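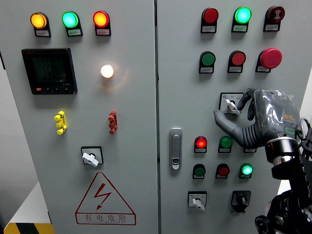
Hikeo 机械手在配电柜门上操作白色手柄的旋转开关，任务由 Luvo 软件下达。

Hikeo 机械手和 Luvo 柜面操作软件：租用14天的使用评价

先说明我的情况，因为评价和使用的人有关系。我在 Colombo 的一家小公司做电气维护，后来到中国工作，中文是成年以后学的，所以文章里如果有不太自然的句子，请读者原谅。我对配电柜比较熟悉，对机器人只是会用，不会做。这次租的是 Skutanik 提供的一套组合：一只 Hikeo 五指手，装在黑色的机械臂上，加上 Luvo 的操作软件。租期14天，我用完了全部的时间。

我想知道的事情很简单。我们有一些柜子，平时要有人站在柜门前面按按钮、转开关、看灯。这个工作不难，但是有的地方我不愿意让同事站很久。市场上已经有专门为某一种开关设计的电动执行机构，也很可靠，可是每一个开关都要装一个，而且要改柜门。一只通用的手，如果真的能把门上的东西都操作一遍，对我来说就有价值。

收货和安装

Skutanik 送来两个箱子，一个装臂和底座，一个装手和线缆。包装很好，每个零件都有位置，箱盖里面贴着一张图，告诉你装回去的时候什么东西放在哪里。这张图我很喜欢，最后一天还机器的时候省了很多麻烦。

说明书有中文版和英文版，两个版本的内容不完全一样。中文版第二章讲手腕的接头怎么锁紧，英文版把这一段放在附录里。我先看英文版，没有找到，以为少了一页。建议厂家把两个版本对一下。

机械臂的固定和接线，两个人用了一个上午。手装到手腕上只有一个金属环要拧，拧到底有明显的手感。线缆比我想象的多，从手的后面绕出来，再沿着臂往下走。随机附带的扎带太短，我用了自己的。

底座的位置要仔细选。我第一次放得离柜门太近，臂要弯得很厉害才能到达右边那扇门的下面一排，后来往后移、往右移，情况好了。Luvo 软件里有一个“可达范围”的页面，可以提前看出哪些位置够不到，但是它藏在“设置”的第三层菜单里，我到第四天才发现。这么有用的功能应该放在首页。

柜面的标定

使用之前要让软件认识柜门。做法是这样的：先从正面看一遍整个柜门，软件自动把找到的元件画上框，然后人来确认每一个框是什么，是指示灯、按钮、旋转开关还是表。确认以后，还要给每个元件填一个名称。

自动识别的结果，按钮和指示灯的位置找得很准。种类有时候会错。我们这两扇门上，有的红色圆形元件是按钮，有的是灯，没有亮的时候，从远处看，我自己也要看标牌才能确定。软件把其中一个不亮的红灯认成了按钮，又把蜂鸣器认成了急停。第二个错误我觉得比较严重。急停按钮在任何情况下都不应该靠猜，我希望以后的版本对急停的类型要求人工确认两次，或者默认禁止机械手接触。现在的版本可以手动设置禁止，我在第一天就设置了。

标牌上的字很小，软件读不出来，所有名称都要自己输入。两扇门做完，我花了30分钟，这里面大部分时间是打字。如果可以从表格导入名称就好了，我问了 Skutanik，他们回答说这个功能在计划里，没有说什么时候。

标定做一次就可以保存。但是如果底座动过，就要重新校正位置，这个步骤比较快，不用再填名称。

按按钮

平头按钮是最容易的。食指伸直，对准中心，慢慢压下去，压到设定的力就停止，再退回来。力的大小可以调，默认值对我们的按钮偏小一点，有一两个比较硬的按钮压不到底，调大以后正常。

我比较满意的是它退回来的方式。它按照进去的方向直线退出，不会碰到旁边的元件。柜门上的按钮排得很密，上下两排之间只有标牌的高度，我原来很担心手掌或者别的手指会碰到下面一排。实际使用中，其他四个手指会先向后收起来，再伸食指。不过手的宽度是没有办法的，操作上面一排的时候，手掌和手腕会挡住下面的一部分元件，这个时候如果下面的灯发生变化，从正面是看不见的。需要同时看灯的话，应该另外想办法，比如从柜子侧面再加一个观察的位置。

转开关

旋转开关才是我租这一套东西的主要原因，所以我在这里写得长一些。

右门中间有一个方形面板、白色手柄的旋转开关，它的左边是门把手，下面就是指示灯和按钮。人去转这个开关，用拇指和食指捏住手柄，手腕一转就好，我们都不会去想。机械手要解决几个问题：手指从哪个方向靠近，在什么地方接触手柄，转的时候是手指动还是手腕动，转到位以后怎么放开。

Luvo 给了两种方式，名字叫“捏转”和“拨转”。捏转是几个手指包住手柄，然后手腕旋转。拨转是用一个手指靠在手柄的一侧，推过去。说明书建议优先使用捏转，我试过以后同意这个建议，可是理由和说明书写的不一样。说明书说捏转的力更大，我觉得力都够用，真正的差别是停的位置。拨转的时候，手柄过了中间点会自己跳到下一档，手指如果跟得太快，就可能多推一下。对只有两个位置的开关没有关系，对有三个位置的开关就有可能过头。

我把右门中间这个开关作为主要的测试对象，让它一共做了400次，捏转和拨转都有，中间换过光线，也换过底座的位置。没有达到目标位置的有31次。我把记录看了一遍，这些失败多数集中在底座移动之后、还没有重新校正的那一段，这个责任在我。剩下的失败里，拨转多，捏转少。
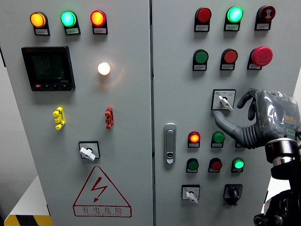
手指接触的位置对结果影响很大。如果手指先碰到开关的方形面板，再沿着面板滑到手柄上，力的读数会提前上升，软件有时候认为已经碰到手柄，就开始转，结果手柄只动一点点。Luvo 有一个参数叫“接触确认延时”，把它调长一些可以减少这种情况，代价是每个动作变慢。我最后用的是比默认值长的设置，因为我们的工作不赶时间。

手指表面的橡胶很好，有摩擦，但是不粘。我检查过开关的手柄，没有看到划痕。

门下面还有一个黑色旋钮的开关，旋钮的颜色和底座都是黑的。软件判断它现在指向哪里，经常没有把握，会弹出窗口问人。白色手柄的开关就没有这个问题。我觉得它会问，比它自己猜要好，所以这一点我不扣分，但是想买的人要先看看自己的柜子上黑色旋钮多不多。

门把手我也试了。竖的那种金属把手，手指可以扣住，拉开门需要臂和手一起走一条弧线，Luvo 这个版本不支持自动生成，要自己一点一点教。我教了一个下午，效果一般，后来放弃了。如果您的工作需要开柜门，请在租之前和 Skutanik 说清楚。

指示灯和表的读取

软件可以记录灯是亮还是灭，也可以记录颜色。绿色灯和黄色灯很稳定。有一个白色偏黄的圆灯特别亮，周围的门板上都有一圈光，软件一开始把这一圈光也算作灯的一部分，框画得太大，手动改小就可以。红色灯和橙色灯在晚上容易混，白天开着房间的照明就比较好。

数字电力表是最弱的一项。表的屏幕是黑的，数字又细又暗，稍微有一点反光就读不出来。它不会给错误的数字，只是显示“无法读取”，我觉得这样的处理是诚实的。可是如果您主要想抄表，这一套不合适，用通讯线把表的数据接出来更便宜，也更准确。

软件的日常感受

Luvo 的界面是干净的，字的大小合适。编一个流程就是把元件的名称拖到列表里，再选动作，例如“按下”“转到左”“等待灯亮”。我没有编程的基础，第二天就能自己编简单的流程。

有几个翻译的问题。按钮的“松开”和手的“松开”用了同一个词，在流程列表里放在一起的时候，我要想一下说的是哪一个。还有一个提示写着“目标已丢失”，我第一次看到很紧张，其实意思是画面里暂时被手挡住了。对于我这样中文不是母语的用户，这种提示最好写得具体一点。

暂停的按钮在屏幕右上角，比较小。真的需要停的时候，人会着急，我希望它更大，并且支持键盘的空格键。随机带来的有一个实体的停止按钮，带线，线够长，我们操作的时候一直有一个人拿着它，这是我们自己的规定。

日志做得很细，每一步的时间、力、结果都有，可以导出为表格。导出的文件列名是英文，内容是中文，不影响使用。

声音和发热

手在动的时候有细细的电机声，臂的声音更小。在配电室里，几乎听不到。连续工作以后，手背摸起来是温的，没有报警。

售后

Skutanik 的答复速度可以接受。我写过几次邮件，上午写的，下午一般有回答，晚上写的要等到第二天。第六天手的小指有一次回不到原来的位置，他们远程看了日志，让我断电以后重新归零，之后没有再出现。他们的技术人员说话很快，我请他慢一点，他就慢了，后来每次都先发文字步骤给我，我很感谢。

没有备件这一点要注意。租的合同里写，手指的橡胶损坏由客户承担，但是没有写价格。我签之前问了，得到一个口头的数字，后来请他们写到邮件里。请您也这样做。

给打算租的人的几点建议

先量一下柜门前面的空地。底座和臂占的地方比宣传册上画的大，如果走道窄，人就过不去了。

标定之前把柜门擦一擦，灰尘多的时候识别的框会偏。

急停一定要设为禁止接触，然后用一个空的流程检查一遍。

流程里每转一次开关，后面加一步确认，可以是确认手柄的方向，也可以是等待对应的灯。默认的流程模板没有这一步，我认为应该有。

拨转请只用在两个位置的开关上。

我的打分

按按钮，很好。转开关用捏转的方式，好；用拨转的方式，及格。读灯，好，晚上要注意红色和橙色。读表，不推荐。开门，现在不能算是一个功能。说明书，中文版比英文版完整，请看中文版。

我们公司还没有决定买。价格对一个只有几面柜子的单位是高的，如果柜子多，又能把底座放在可以移动的平台上，计算就不一样了。Skutanik 说移动平台的版本可以在九月试用，我已经把名字报上去了，到时候主要想看底座移动以后位置校正能不能自动完成。如果有结果，我会在这篇文章下面补充。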